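The toy shelf needs fewer rules

Every September the parents' newsletter in my building runs the same advice about children's toys: sort them by type, label the bins, rotate them every two weeks. I followed it for years. I bought a set of Akby bins and gave each one a category, and I spent most evenings putting things back where the labels said.

My view now is that sorting by type is a mistake in a home with small children. It suits stores, where people come in looking for one kind of thing. A four-year-old doesn't look for a kind of thing. She wants to open a restaurant, and for that she needs play food, a blanket, a bus and something to use as money.

Play food is the worst case. Most advice treats it as a set that has to stay whole. Our Beveo set came with 54 pieces and a printed tray with a slot for each, and filling the tray took longer than any game played with what was in it. The tray went in the recycling and the food got used more. 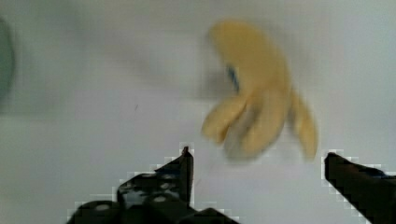
Soft pieces hold up best under this kind of treatment. They can be thrown into a basket from across the room, and they don't hurt when you step on them at 6 a.m. A banana can be a phone or a boat for a week and go back to being lunch afterward. Hard plastic fruit cracks, and the halves held together with Velcro get separated and stay that way.

The usual objection is that a mixed basket teaches children to be careless. I don't see it. My kids put everything away faster with 2 big baskets than they ever did with the bins, and they do it without me reading labels out loud. Small parts are a fair exception. Puzzles and beads need a box with a lid, kept up high.

I'd also skip the rotation. Putting half the toys in a closet means someone has to remember what is in the closet, and at our place that was me. If there is too much to keep out, give some of it away. The Cullinane thrift store takes clean toys at the side door until noon.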